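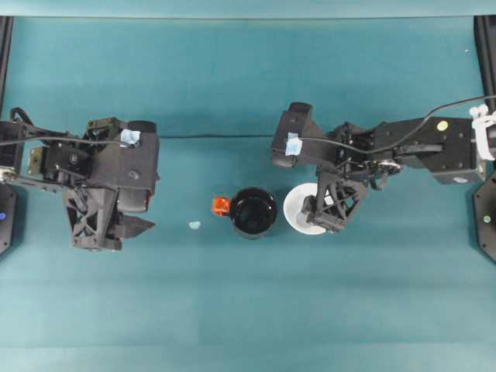 Two black robot arms over a teal tabletop.

Home Kneelers Chairs Altar & Table Parts Churches We Serve Contact

Kesley Folding Kneeler

Freestanding kneeler for churches that don't have pews, or have some pews and then a lot of chairs behind them. Holds three adults side by side. Folds flat, stands on end in a closet, carries by the handle cut into the rail.

We make these at Kasovik in Goltevdale. Same shop that does the Melis chair, and the two are meant to go together – the Kesley slides under the back legs of a Melis row and stays out of the aisle. Works with most other stacking chairs too. Check the gap under the seat before ordering, please. We get returns over this.

Who buys it

Mostly parishes meeting in a school gym or a parish hall while the main church is closed for work. Also chapels in hospitals and nursing homes, a few retreat houses, and campus ministries who have to put everything away after Mass. Lutheran and Episcopal congregations order the single row sets for the communion rail side. If you need a real rail with gates, this isn't it, call us and we'll talk about the Melis rail.

What it's made of

Solid ash frame, finger jointed at the corners. Steel hinges, powder coated brown. Pad is closed foam with a vinyl cover, tacked underneath so it can be changed without tools other than a staple puller. Rubber feet, replaceable. The feet on the older ones left marks on light gym floors. Changed the rubber in June, no complaints so far. If you have the old black feet and want the new gray ones, write and we'll mail a bag of them, no charge.

Load rating is 700 pounds spread over the pad. Don't stand on it. Don't let the choir stand on it either, the hinge is built for weight coming straight down and not for somebody hopping off the front.

Pad colors

Burgundy, moss, navy, tan. Burgundy and tan are kept on the shelf. Moss and navy are cut when ordered, so add time. Customer's own fabric is fine if it's upholstery weight, send us a piece first. We won't do velvet anymore. It looked good for a year and then it didnt.

Finish

Clear, medium oak, dark walnut. We match to existing pews if you send a sample of the wood. A photo won't do it, phone cameras turn everything orange. An old hymnal rack works well as a sample, or a bit of trim from somewhere that doesn't show. Say if you want it back.

How it's packed

Eight to a carton, folded, paper between each one. Carton is heavy. Two people to move it, and a hand truck if there are any steps. Delivery is to the curb unless you ask for inside delivery when you order, the driver can't add it at the door. Less than a full carton is possible for chapels, handling fee applies, ask.

Nothing to assemble. Cut the strap, unfold, push down on the rail till both hinges click. If only one clicks it is not open. Pull up and do it again.

Before Sunday use

Set one out overnight in the room where they'll live. Wood moves a little when it comes off a cold truck and the hinge can feel stiff. Loosens up by itself. No oil – oil gets on the vinyl, then on people's good clothes.

Cleaning: damp cloth, mild soap, dry it. Bleach wipes will crack the pad cover at the seam, and that isn't covered under the warrenty. For hospital chapels we have a heavier cover that takes the stronger cleaners. Tan only.

Questions we get

Can older people use it? Yes, but there's nothing to hold on to, it's only a kneeler. Most places put it behind a chair row so the chair back is the handhold. For the front row order the version with the hand rail. Takes longer and costs more.

Can they be linked? Yes. Link clips are under Parts. Clip them for a long row, it stops the creeping forward that happens over a service. Unclip before folding.

Is it quiet? Quiet enough. Felt pads under the hinge stop. When the felt wears out you'll hear it, and so will everyone else. Felt is also under Parts.

Can you put our parish name on it? Small brass plate on the end of the rail, for memorial gifts or whatever you like. Send the wording typed, not handwritten, and have somebody else read it over first. We engrave exactly what's sent.

Will you bless it? No, that's you folks.

Warranty

Two years on frame and hinges. Pads and feet wear, so they aren't included, but we carry them for every Kesley we've ever shipped and plan to keep doing so.

Ordering

Price depends on finish and pad, and on how many, so it's by quote. Tell us: how many, what finish, pad color, chair you're using, gap under the seat, where it's going and whether there's a dock. Tax exempt churches please send the certificate with the order and not after. Purchase orders from a diocese are fine.

Katia Barbieri does the quotes. Usually same day, slower the weeks before Christmas and Easter when everyone remembers they need kneelers. For Easter get your order in by the start of Lent. Custom pads earlier than that.

Loaner available. One kneeler, clear finish, burgundy pad, you pay the shipping back. There's a waiting list for it most of the time but it moves.

Page updated 2018-07-06

Kasovik Church Furniture, Goltevdale | Contact | Shipping & Returns | © Kasovik, all rights reserved | Back to top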